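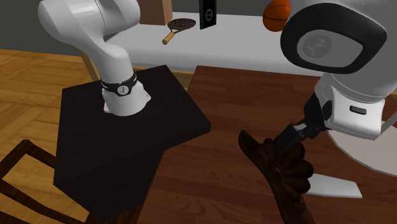
I have a smoke alarm in my hallway that I took down on January 2 and put back up on January 3, and I want to tell you about the hours in between, because they changed my mind about something I used to be pretty smug about.

It started chirping while I was making soup. You know the chirp. One little beep, long enough apart that you can never figure out which room it's coming from, and the dog goes and stands in the bathtub. I got the stepladder, twisted the thing off the ceiling, popped the battery out and put the whole business in the drawer with the takeout menus. Then I ate my soup, watched two episodes of something and went to bed.

I knew better. I've lived in Flelside for 29 years and I've been to the open house at the fire station more times than I can remember (my kids loved the truck, I loved the chili). I've told other people to check their alarms. I have said it at parties! And there I was, asleep under a bare plastic bracket.

What got me back up the ladder was my neighbor Eusebio Rivas. He came by in the morning to return a casserole dish, looked up at the ceiling, and said, "Where's your alarm?" That was all. I felt about nine years old.

So my opinion, and I'll try to be fair about it, is that we put too much of this on people remembering. Every winter we get the same reminder. Change your batteries when you change your clocks. Push the button once a month. It's good advice and I'm glad somebody keeps giving it, but I've been hearing it since I was in grade school and I still ended up with an alarm in a drawer.

I'd like to see the town just come and do it. Send somebody around to any house that asks, put up alarms with the sealed long-life batteries, and write down the date so they know when to come back. Over in Unstead they tried this on a few streets last winter. My friend Muthu Devadiga lives on one of them, and she said the whole visit took less time than her coffee took to brew. They put in 3 alarms, moved one that was too close to the stove, and left. She hasn't thought about it since, and I think she shouldn't have to.

When I brought this up at the town meeting, Horațiu Sandu made the case against it, and he made it well. He said people ought to look after their own homes, and that once you start sending crews into living rooms there's no obvious place to stop. I get that. I don't especially want the town in my living room either, the state it's in. But a fire in my kitchen isn't only my business. The houses on my block share walls. Eusebio's bedroom is on the other side of mine, and that night my dead alarm was his problem too, and he didn't get a vote.

Then there's the ladder. I'm fine on a ladder for now. Narayanan Krishnan down at the corner is not, and he told me his upstairs alarm chirped for most of a month before his nephew could drive in. He got used to it — that's the part that bothers me. He started sleeping right through it.

Somebody will ask about money, and they should. The figure I heard at the meeting was 410 alarms for the first year, starting with renters and anyone who can't safely climb up there themselves. I don't know if that's the right number. I'd rather argue over the number than over whether to bother.

In the meantime, if you've got one in a drawer (and I've been asking, a lot of you do), go put it back. A new battery was two aisles over from the dog food. Mine is up again, the dog is out of the tub, and I owe Eusebio a casserole.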